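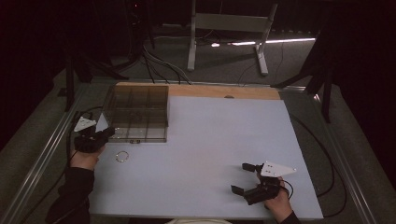
3.2 Work surface and storage box

Small jewellery is commonly kept in divided boxes with shallow compartments, and most of the handling takes place on whatever table is nearest. Earlier work on the Grarnila collection treated the table as a neutral background. Our pilot sessions in June suggested that this assumption was unsafe: thin rings and bracelets were put down away from the box more often on patterned cloth than on a plain surface, and items were overlooked when the box was closed. The surface was therefore fixed for the main study and the box was treated as the object of interest.

A pale board was laid over the table. White was preferred to grey or black after a comparison with 40 items from the collection, most of them gold-coloured or dark. A thin gold-coloured ring remains legible against white as an open outline, with the board showing through the centre, whereas silver-coloured pieces lose some of their edge. The loss was judged acceptable given the composition of the set. The board was wiped before each session and replaced when it became marked.

The storage box was a translucent plastic model with a smoky brown-grey tint, divided by thin internal walls and closed with a small clasp in the middle of the near side. Translucency has a cost that we had not foreseen. The compartments take on the tone of whatever the box is standing on, so a box placed partly over wood and partly over white board presents a browner far row and a lighter, greyer near row. Reflections on the plastic add to the difference. Participants who were asked to match a piece to a compartment tended to begin with the near row, and we cannot fully separate this preference from simple reach.

The box was placed at the far left of the board, clasp towards the participant. The remaining area was reserved for setting pieces down and was kept free of trays, labels and packaging. Its finish matters for a further reason. Polished surfaces return a second outline of a ring beneath the first, and in the pilot this was mistaken for a second piece on several occasions. A matte surface was used throughout (Figure 3).

Figure 3. Close view of the work surface. The white is plain and matte, warmer in some areas and cooler in others.

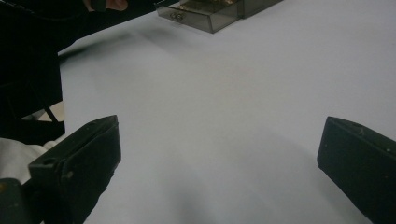
3.3 Procedure

Each session began with the box on the board and one piece beside it. The participant picked up the piece, placed it in a compartment of their choice and withdrew. The piece was then returned to the board by the experimenter and the next trial began. A session comprised 19 trials. No time limit was given and no compartment was named, as the aim was to record which compartments people use when the choice is left to them.

Placements were coded by row and column, counted from the near left corner of the box. A placement was coded as ambiguous if the piece rested across a dividing wall. Bracelets wider than a compartment were excluded beforehand using the Votau sizing card, which gives the largest outside diameter that can lie flat. Of the placements collected, 189 were coded a second time by an independent rater using the same scheme.

Lighting was left as found in the room. We considered a diffuse tent of the kind sold by Skallex for catalogue work, but it restricts the arms and would have made the task unlike ordinary tidying.
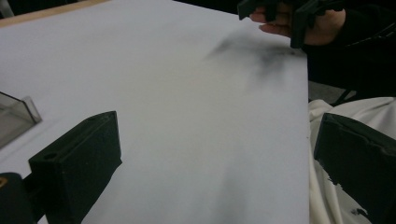 Shadow was consequently treated as a nuisance variable. A hand held above a white surface darkens part of it, and a fine chain or thin ring lying in the darkened part has less contrast with its background than the same piece lying in the open. The coding sheet included a field for shadow at the moment of pick-up, with the values none, partial and full. Coders were instructed to ignore shadow falling on the box itself, where the tint of the plastic made the judgement unreliable.

The complete record contains 3030 placements and is stored in the Pongsiri format, one row per placement. Trials in which a piece was dropped and recovered were retained with a flag and are analysed separately in Section 4.3.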